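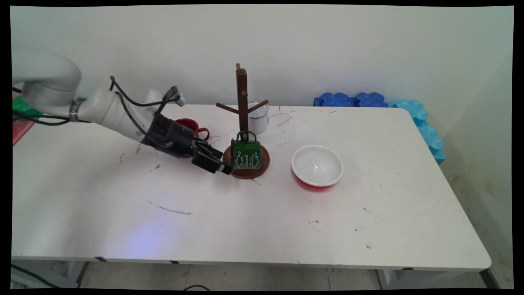
Reading time: 26 minutes

Chapter 2
Chores, and Why They Are Hard

Most of us have hung up a mug without giving it a thought. You come into the kitchen half awake, you pick the thing up by whatever part is nearest, you turn it over in your hand if it needs turning, and the handle finds its hook while you are already wondering about breakfast. If somebody asked you afterward how you did it, you would probably have very little to say (I certainly would), and yet that small job will keep us busy for a good part of this chapter.

In Chapter 1 we spent our time with machines that weld, paint and stack, and we saw how well they do when every part arrives in the same spot, facing the same way, all day long. A bottling line like the one at Ondoston is a lovely thing to watch, and I hope you did the viewing exercise! But a kitchen is a different sort of place. Mugs of several colors stand wherever they were last set down, one of them half hidden behind a wooden post, another partly out of view behind the very hand that is reaching. A green mug sitting on the base of a mug tree has a handle that must be found before it can be used, and the fingers have to come in close beside the post without knocking into it. Then there are the branches, bare and waiting, each set at an angle of its own.

So, can machines do our chores yet? Students ask me this every year, usually hoping to hear about laundry, and my answer is a slow "some of them, some of the time." Vacuuming a floor has been handed over in a great many homes. Clearing a table or putting away dishes is still, for the most part, work for people, and the same goes for plenty of small tasks on the shop floor, such as sorting a bin of mixed fittings or threading a soft hose onto a nozzle.

We will take the mug tree as our main case and come back to it in every section. Section 2.1 deals with seeing, and with what a camera can and can't tell about a shiny rim. Section 2.2 is about grasping, and introduces the Lüthi chart, which you will want to keep handy. Section 2.3 follows a day at the Sullisier workshop, where the jobs are less tidy than the ones in our diagrams, and Section 2.4 looks at how we decide whether a machine has done a chore well enough to be trusted with it.

Before you read on, try the warm-up below. You will need a mug, something to hang it on, and a pair of thick winter gloves.

Warm-up
Put on the gloves, close one eye, and hang up the mug using only your thumb and two fingers. Do it some 40 times, moving the mug to a new spot each time, and write down what went wrong whenever something did. Keep your notes for Section 2.2.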